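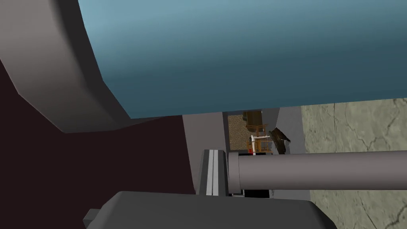 Superfície curva em azul-petróleo e peça cinzenta, imagem gerada por computador.

Por que deixei de usar filtros automáticos

Durante dois anos editei quase todas as minhas fotos no Mirari, no telemóvel, e em dezembro voltei a fazê-lo à mão. Escrevo isto porque me perguntam muitas vezes que aplicação recomendo e a minha resposta costuma desiludir.

O Mirari tem 200 filtros. Usei 12, e destes só 2 com regularidade: um que baixa a saturação e outro que aquece as sombras. Os restantes servem para encher a página da loja. Quem abre a aplicação pela primeira vez passa um serão a experimentar tudo e no fim guarda a fotografia com um efeito que daí a um mês já não suporta. Aconteceu-me com um álbum inteiro de férias em Tavira.

O Jindix é mais modesto e por isso gosto mais dele. Tem curvas, exposição, equilíbrio de brancos e recorte. O botão automático existe, mas está escondido num submenu — boa decisão. A exportação é lenta em aparelhos antigos e a versão portuguesa traz erros de tradução que já deviam ter sido corrigidos.

Remigiusz Kurek, com quem troco mensagens num fórum de fotografia, defende o contrário. Para ele, um filtro é um ponto de partida e basta reduzi-lo a 50 por cento. Percebo o argumento e cheguei a trabalhar assim. O problema é que a intensidade a metade continua a ser uma escolha feita por quem desenhou o filtro, que não viu a minha fotografia nem sabe se a parede era branca ou creme.

Também me incomoda o modelo de negócio. O Flandico começou gratuito, depois pôs uma marca de água e agora pede assinatura para a retirar. Prefiro pagar uma vez. Se uma aplicação precisa de dinheiro, que o diga na primeira página da loja, com o preço à vista.

Continuo a usar o Mirari para juntar duas fotos numa montagem, coisa que o Jindix ainda não faz. Para o resto, abro as curvas, mexo pouco e guardo sempre o original numa pasta à parte.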